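Written rules for the picking cell, second revision

31 Oct 2023
Filed under: cells, procedures

The first version of our cell rules ran to 14 pages and was read once. The second version is two sheets, and it has been in use at the Rirkach workshop since January. A few readers have asked what is in it, so these are the parts I think will travel to other sites. Anything specific to our guarding layout has been left out.

Scope first. The rules cover one industrial arm doing bin picking of mixed household items at reduced speed. They don't cover palletizing, and they don't replace the risk assessment. The assessment comes before the rules and gets redone when the tool, the bin or the floor plan changes. A new gripper finger counts as a new tool. We argued over that line longer than any other, and it stayed.

Speed. Any motion with a person inside the marked area is done in the manual reduced-speed mode, with the enabling switch held. The controller limit is 250 mm/s at the tool centre point. Our own working limit is lower, at 180 mm/s, and it applies to every jog below the rim of the bin. Automatic mode is selected from outside the marked area only, by the person who is holding the key.

Bin fixing. The bin is clamped before the first pick and the clamp is checked by hand at every item change. The taught positions are relative to the bin corner, and a bin that has crept a few millimetres along the table will put a finger into a wall at some point in the shift. If the bin is moved on purpose, the corner is re-taught and the new values go in the log with initials.

Dress pack. Cables along the arm are inspected at the start of each shift with the wrist at both ends of its working range. The inspection looks for tension at full rotation, for rubbing at the joint covers, and for any loop that hangs low enough to reach the work area. A loop that can touch an item in the bin gets tied back before the shift begins.
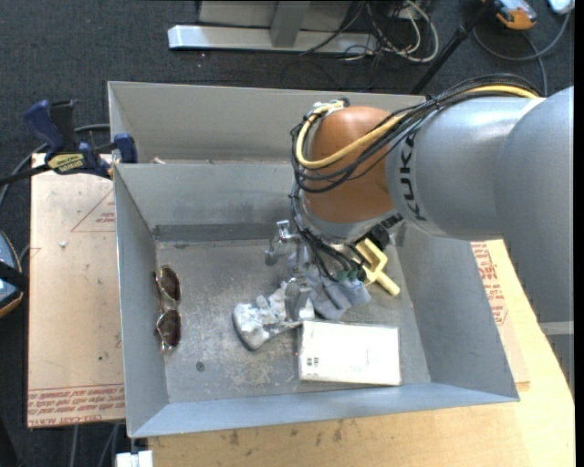
Does a cell need a separate rule for items with lenses or other fragile parts?
A separate grip force limit is enough, set per item class and stored with the item record so the operator never types it in. We tried a handling rule in words and people interpreted it differently.

Item classes are the part borrowed from Brollomari, who run a similar cell and were good enough to share their sheet. They sort by rigidity and by the smallest graspable dimension. We added a column for reflective surfaces, on account of our depth sensing, and dropped their column for colour. The current list holds 632 items. Each has a class, a force limit and a maximum approach angle. An item without a record doesn't go in the bin, including for a quick test.

Stops. Every protective stop is logged, with the program line and what was in the bin at the time. Restart is by the person who walked up and looked. Three stops on the same item in one shift and the item comes out until someone has reviewed the record. I would like a better number than three, but we don't have the data to defend one yet.

Housekeeping. Cables on the floor go behind the table or under a cover. Hand tools have a place outside the marked area. The pendant goes back on its hook – not on the floor, and not on the table. This is the rule with the worst compliance at both sites, and I have no wording that fixes it.

Review. The sheets are reviewed every 90 days or after any contact event, whichever comes first. The person reviewing must not be the person who wrote the last change. Revisions are numbered, and the old sheet is taken off the wall on the same day.

Still open: whether the reduced jog limit should apply above the rim as well, and how to record grip force for items that deform. Bastos has a draft on the second question and I'll post my notes on it when their tables are final.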